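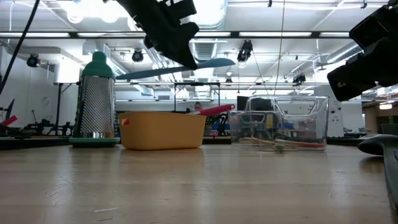
Tuva Lie
Fiction contributor

Item Nine

The demonstration was scheduled for 10:00 on Thu 14 May and began at 10:20. I entered both times on the form. Item one on a Garotex evaluation form is punctuality of vendor, and it carries no weight in the final score, but the field can't be left blank.

The vendor was Viltotari. The product was a two-arm sorting cell sold under the name Zavden, intended for the dish return area of staff canteens. Garotex runs 190 canteens. I evaluate equipment for them. Before that I evaluated elevators, and the forms are similar.

Tuncay Sönmez met me at the door of the hall and gave me a visitor badge with someone else's name on it. He apologized and turned the badge around so that the blank side showed. He was the applications engineer. He had a tablet under one arm and walked slightly ahead of me, talking over his shoulder about floor loading.

The hall was large and white, with ducts across the ceiling and theater lights hung under them. People had come from other companies too, and they stood in groups near the machines that interested them. Ours was a wooden table with two black arms over it. On the table were a grater with a green top, an orange-yellow bin, a clear bin, and a number of kitchen utensils already distributed between the bins in a way I was told was wrong.

"It will put them right," Sönmez said.

"Which way is right?"

"Flat blades in the orange one, everything else in the clear one. The grater stays where it is. It's there so you can see that it leaves the grater alone."

I wrote: grater, obstacle. He started the run.

Items two through eight went quickly. Reach was adequate. Noise was below the level of conversation. The left arm did most of the lifting and the right arm waited near the clear bin with its fingers down, moving in only when a handle had to be steadied. The utensils went where Sönmez had said they would go. Neither arm touched the grater. The arms moved at a speed that I would describe as unhurried, and I did describe it that way, under item six, after crossing out "slow."

Item nine is unexplained behavior. The instruction printed beneath it reads: Record any action for which the vendor does not offer a reason before being asked.

On the first run the left arm picked up a long blue-gray utensil with a rounded blade, lifted it, and brought it level above the orange bin. Then it stopped. The utensil stayed in the air, almost horizontal, blade to the right. The arm held it for 2 seconds by my watch, lowered it into the bin, and went on to the next one.

I waited for Sönmez to mention it. He was telling me about the warranty.

On the second run it happened again, at the same height. On the third run he had rearranged everything by hand, with the blue-gray utensil at the bottom of the clear bin under several others. The arm dug for it, pulled it free, carried it across, held it level, stopped, and put it down. No other utensil got this treatment. A wooden one went over the same bin at the same angle and dropped without delay.

"There is a pause," I said.

"Yes."

"Is it a sensor check?"

"No."

"Is it computing something?"

"It's finished computing by then. You can see on the tablet." He showed me the tablet. A green band ran along the bottom of the screen, and where the pause occurred the band was flat. The machine had decided, and was waiting, and there was nothing listed that it was waiting for.

I asked how many cycles they had recorded with this utensil in the set. He scrolled. The number was 804. I asked in how many of them it had paused. He scrolled again, more slowly, and gave me the same number.

I wrote both down.

We went to a desk along the wall where there was coffee, and he explained how the cell had been taught. I knew the general method. A person drives the arms by hand through the task, many times over, and the cell learns to do what the person did. For Zavden the person had been one operator, surname Đàm, who had worked in the hall through the winter and produced 600 usable sessions. Most companies use several operators and average them. Viltotari had a small budget and one operator who was very good.

"So the pause is Đàm's," I said.

"We think so."

"Did anyone ask?"

"He left in February. By the time we noticed, he'd been gone a month. I wrote to him." Sönmez looked into his cup. "He answered. He said he didn't know he did it."

"Did he have a guess?"

"He had a few. He said the blade is wider than the others, and maybe he was checking it would clear the rim. But it clears easily. Then he said it might have been glare, there's a light over there that catches you when you look up at that angle. We moved the light and it still pauses, naturally, because the light isn't what it learned from." He put the cup down. "The last thing he said was that his mother had one like it."

I asked whether that was a technical statement.

"It was at the end of the message. He said to greet everyone."

Item nine has four lines. I had used two. I asked to see one of the recorded sessions, and Sönmez found me one from the middle of the set. It ran with no sound. The arms in the recording moved differently from the arms on the table, with small corrections at the end of each reach, the kind a hand makes. The left arm took the blue-gray utensil out of the clear bin, brought it level, and stopped. I timed it. It was longer than 2 seconds. In the next session it was shorter. Over several sessions it varied a good deal, and the cell had settled on a value somewhere inside the range and now used it every time.

"Can it be removed?" I said.

"In an afternoon. We cut those stretches out of the sessions and train again."

"Why haven't you?"

He gave me a reason, which was that retraining before a demonstration introduces risk. I accepted this. I have seen elevators adjusted the night before an inspection. Then he gave me a second reason, unprompted, which was that the people in the hall had gotten used to it. When the arm stopped, whoever was nearby tended to look up. He said it had become a way to know where in the cycle you were without turning your head.

I asked him to run it once more with me standing on the other side of the table. He set the utensils out. From that side the lights were in front of me and the arm came down dark against them. A man from another company was passing behind and stopped to watch, with his coat over his arm. The left gripper went into the clear bin, came out with the blue-gray utensil, swung over, and held it.

I had intended to look at the wrist joint, to see whether it drifted under load. I looked at the utensil. The fingertips had it near the middle. The blade was tilted up a little, the way you might hold one when somebody has asked you a question from another room and you are working out the answer. Then it went into the bin.

"Is it stuck?" said the man with the coat.

"No," said Sönmez.

"I thought it was stuck for a second."

"Two," I said.

The form requires a recommendation for each entry under item nine: correct before delivery, correct in service, or no action. At a canteen of average size the pause would cost the operator a few minutes a day, depending on how many utensils of that type were in circulation. Garotex standardized its utensils three years ago. I had the catalog in my bag. I looked through the section on spatulas and turners while Sönmez shut the cell down, and the blades were all steel, with black handles. There was nothing blue-gray in it.

I marked no action. Under remarks I wrote: Pause occurs with one utensil type only, not stocked by client. Origin known. Then I went on to item ten, which is cleaning access, and asked him to take the front cover off the left arm. He needed a smaller screwdriver and went to find one.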